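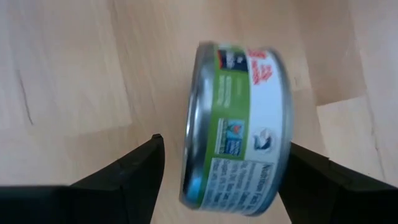 Cobrar por la firma

Hace unos años, para que un jugador retirado te firmara un balón bastaba con esperar a la salida del pabellón. Hoy hay que comprar una entrada, elegir turno y llevar el código en el móvil. La semana pasada el club anunció un encuentro con Steinar Kjærgaard, el base de los dos ascensos, a 152 euros por persona, foto incluida. El balón se paga aparte.

No tengo nada contra Kjærgaard. Lo vi jugar muchas noches en Dastska y fue el mejor que ha pasado por esa pista. Tampoco me parece mal que un deportista retirado gane dinero con su nombre. Jugó en una época en que los sueldos de la liga daban para un piso y poco más, y las rodillas que tiene ahora se las dejó allí.

Lo que discuto es que organice el encuentro el club, y que lo presente como un acto para la afición. Si una empresa privada alquila un salón de hotel y vende autógrafos, cada cual sabe lo que compra. El club juega en un pabellón municipal, pide todos los veranos que renovemos el abono por lealtad y luego cobra por saludar a quien llenaba esas gradas.

El aforo del acto es de 1.000 personas. Según las bases, cada asistente dispone de «un tiempo breve» con el jugador, sin más precisión. La sesión dura 3 horas. Con esas cuentas no hay conversación posible, ni siquiera para preguntarle por el triple contra Stöcker, del que todavía se habla en los bares de la plaza. Se pasa, se sonríe y se sale por la otra puerta.

Gunhild Ladefoged, responsable de actividades del club, respondió a mi consulta por correo. Dice que el dinero se destina a la cantera y que los precios son similares a los de otros equipos. Lo segundo no lo he comprobado. Sobre lo primero pedí la cifra de la temporada pasada, cuando se hizo lo mismo con Alun Rowlands, y no me la han dado. Quizá llegue. Mientras tanto, «se destina a la cantera» puede querer decir casi cualquier cosa.

Se me dirá que quien no quiera pagar no vaya. Es verdad para mí, que tengo mis firmas en un cajón desde hace tiempo. Para un chaval de doce años que juega en el infantil es distinto. Ese chaval no vio a Kjærgaard en activo, lo conoce por los vídeos de su padre, y 152 euros es más de lo que cuestan sus zapatillas. Si el acto existe por la cantera, lo lógico sería que la cantera entrara gratis. En las bases no figura ningún descuento, ni por edad ni por ser abonado.

Hay otra manera de hacerlo y el propio club la conoce. Cuando Kyung-hwa Sung dejó el equipo femenino, se abrió el pabellón un martes por la tarde, se puso una mesa en el centro de la pista y firmó hasta que se acabó la cola. Hubo que esperar mucho — yo estuve allí hasta las nueve y media — y a nadie le importó demasiado.

Propongo algo sencillo: que se mantenga la sesión de pago para quien quiera la foto y el balón, y que antes haya una hora abierta, sin entrada, para los equipos de base y los abonados. Y que se publique cuánto se recaudó con Rowlands y en qué se gastó. He enviado las dos peticiones por escrito a las oficinas. Si contestan, lo contaré en esta misma columna.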